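Collecting Grasp Examples for Bin Picking
Project report, Boateng Lab, spring term
Ingegerd Rønning and Kwabena Odoi

1. Background

Our project was part of Pernitz, the lab's long-running work on picking parts out of bins. The earlier group wrote a grasp planner by hand, with rules for where the fingers should go. It did well on single parts and badly when parts leaned on the wall or on each other. We were asked to gather a set of recorded grasps that a learning system could be trained on. Training the model was left to the next group, and this report covers only the collection.

2. Setup

We used the KUKA arm with the metal finger gripper and the sheet-metal bin on the bench. The parts were painted rectangular blocks in red and green. Color has no effect on the grasp, but it made it easier to check afterward which block had been picked in each recording.

A fixed camera recorded every attempt. The joint positions and the gripper state were logged by Droltent, the lab's recording program. Labels were added later in Claltoteo, which plays the video next to the log.

3. Procedure

One of us moved the arm with the hand controller while the other kept the log. An attempt started with the arm parked above the bin and ended when the block was either lifted over the rim or dropped. After each attempt the block went back in. After every 5 attempts we tipped the blocks out and poured them in again so that the layout changed.

We agreed on 3 labels: held, slipped and missed. "Slipped" meant the fingers closed on the block and lost it before the rim. "Missed" meant they never closed on it at all. In the first week we used "slipped" for both, and those recordings had to be labeled again from the video.

4. Results

We recorded 376 attempts by the end of May. Of these, 72 were thrown out, mostly from one afternoon when the camera clock and the arm clock did not agree. We found this late. Droltent now writes a warning to the log when the clocks drift apart, and we should have asked for that at the start.

Slips happened most often when a block was gripped far from its middle. The long end then swung down during the lift and twisted out of the fingers. Blocks lying flat on the bin floor gave few problems. Blocks close to a wall were slow to pick, because the operator had to turn the wrist first to keep the hoses clear.

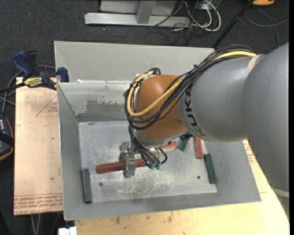 Kwabena Odoi thought the set leaned too much toward careful grasps, and said that a model trained on it would never see enough bad ones to learn what to avoid. We talked this over and spent the last two sessions on attempts with the grip placed off center on purpose. They carry their own tag in Claltoteo, so they can be left out if the next group doesn't want them.

5. What is left to do

The second operator's recordings still need a label check by the first. Both of us got faster over the term, so early and late attempts should be mixed before the set is split for training and testing. We would also add a part with a different shape, as blocks alone say little about round or hollow parts.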